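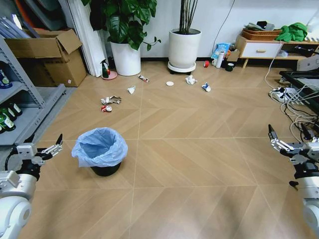
I have been thinking about litter, and mostly about why it never ends up in the bin. Distance can't be the whole of it. I have lived in student houses, a caravan and a flat above a chip shop, and in every one of them the rubbish gathered within easy reach of the thing meant to hold it. Look at that little black bin, with its blue bag folded neatly over the rim like a napkin at a decent restaurant, and then look at the crushed cans lying on the floor beyond it. They could practically wave to each other.

My mother held that a person who leaves a can on the floor will go on to leave worse things in worse places. She never said what things, or where, and I have spent a good deal of my adult life wondering. She also made us crush the cans before binning them, to save space. I still do it. A crushed can on the floor seems to me a particular sort of moral failure, as somebody has gone to the trouble of doing step one.

Anyway, October is when I have my yearly go at being tidy. Other people do it in spring, when the light comes in and shows them what they've been living with. I prefer to do it as the evenings draw in, so that by the time the dust is back it's too dark to see it.

My method, such as it is, came from Josiane Besson, who I shared a house with in Polton years ago and who remains the only person I've met who enjoyed emptying a hoover. You start with what's on the floor. You don't touch a shelf, you don't open a drawer, and you certainly don't sit down with a box of old photographs. Floor first, until it's only floor. She gave herself 18 minutes a room and used an egg timer, which ticked so loudly that I used to go and stand in the garden.

I've kept the floor part and dropped the timer. What I find is that big things are easy. A can is a can, you pick it up and you feel you've achieved something. It's the bottle tops and the balled-up tissues that wear you down, partly for the bending and partly for the questions. Whose tissue? Used for what? I pick them up by one corner, as if that helped.

Then there are the plants. Plants in a messy room do a lot of work - a big trailing one in a white pot makes the place look as though someone is in charge. It's also where small rubbish goes to hide, round the back of the pot where the broom doesn't reach. If yours is on one of those round stands with wheels, good for you. Mine isn't, and moving it involves a sort of slow waltz and then a lie down.

I did once buy a proper litter picker, the long kind with a trigger, from the hardware place in Mulligan. Moataz Helmy borrowed it to get a shuttlecock out of a gutter and I've not asked for it back. It was hopeless on anything flat. I chased a bottle top up and down the hall with it for longer than I'd like to admit, then bent down and used my fingers.

So that's the living room done, and the hall mostly. The kitchen I'm leaving until I've bought more bin bags, as I've used the last one and the shop only seems to sell them in rolls of 100. I have nowhere to put a roll of 100 bin bags. I suppose I could keep it on the floor.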